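Giving up the big shop (for a bit)

September 21, 2019

So we've moved to Lullatham, and the nearest proper supermarket is a bus ride I really can't be bothered with. I decided to see how long I could manage on the village shops alone, and I'm now 3 weeks in and a bit smug about it!

The bread is the big surprise. There's a Polish bakery called Piątek at the bottom of the hill, and their rye loaf keeps for days (if you hide it from the rest of the house, which I've started doing, behind the cereal). I used to throw away half a sliced white every week. Not any more.

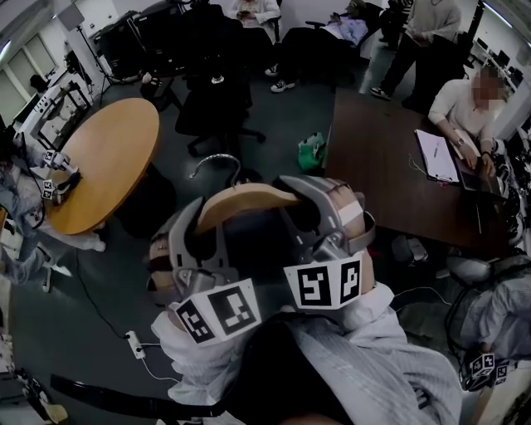

What I miss

Choice, mostly. The shop has one kind of yoghurt and it's strawberry. I also miss wandering round the aisles on my own with nobody asking me where their trainers are. And cheap washing powder – the little boxes cost a fortune and last no time at all.

What I don't miss is the car park, or coming home with candles.

A curved strip of tan wood, smooth and bent over at the top, is the sort of shape I could look at all day, by the way.
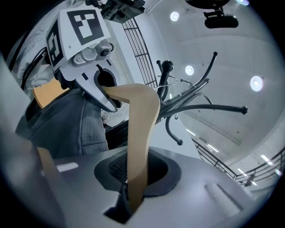

The bentwood piece, held at its far end.

Anyway, dinners. I've been living on a soup that needs 200 grams of red lentils, an onion, a tin of tomatoes and whatever is going soft in the drawer. Cumin if you've got it. It does me two lunches as well, and I'm still not sick of it. I'll carry on into October and then see how I feel about the yoghurt.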